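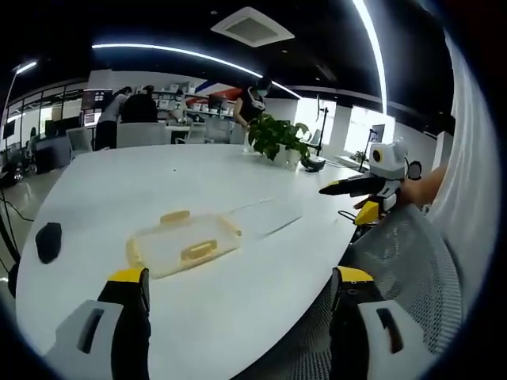
Bringing lunch from home: a talk with Dagim Negussie

Dagim Negussie has worked in the accounts department of Canavex for seven years, and in all this time he has bought lunch outside, by his own estimate, not more than 40 times. In October he started to write down what he cooks and what it costs. I met him at noon, when he was warming up his lentils.

"My mother packed food for everybody," he told me. "For my father, for four children, for the neighbor who lived alone. I thought every family does this. Then I came to my first job and I saw people paying for a sandwich with one slice of cheese."

He cooks two times in a week, in the evening. One pot is always lentils or chickpeas, the other one changes. He buys his spices at Ayele, a small shop two streets from his apartment, and he is quite strict about them. "If the berbere is old, you can cook three hours and the food is still sad," he said. The onions he cooks slowly and without oil in the beginning, as his mother did it.

I asked him about rice, which always becomes hard in my own lunch. He advised to close the lid while there is still a little steam, but to put it in the refrigerator soon after, and to add a spoon of water before warming. Salad he keeps apart from the dressing until the last minute.

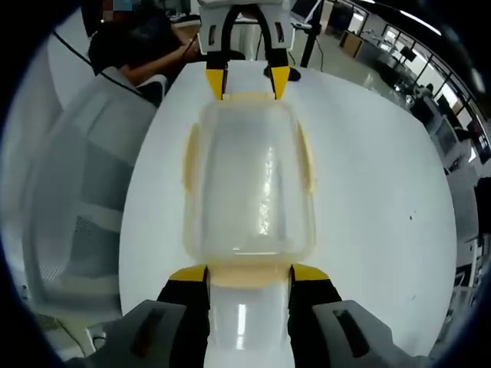
What his colleagues think

In the first year he ate alone. Later a woman from the sales team asked to taste his cabbage with carrots, and the next week she brought him a potato pie in return. Now there is a small group that exchanges food, with a paper list on the kitchen door. "It is not a club," he said and laughed – "we only like to eat well."

Not everything went smoothly. Once his fish stew made the whole floor smell until evening, and the manager wrote a polite message to all. Since then he eats fish only at home. He also lost many good lids, and he believes they are still somewhere in the building.

His notebook shows that the food for one month of lunches cost him nearly 313 dollars less than the menu of the Hileck café downstairs. He spent part of the difference on a better knife.
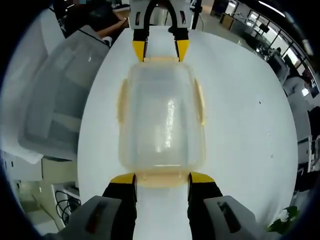 What would he tell a person who has never packed a lunch before?

"Cook your usual dinner, but make one portion more. Put it away before you sit down to eat, or you will finish it. Do this for two weeks and don't buy anything new for the kitchen."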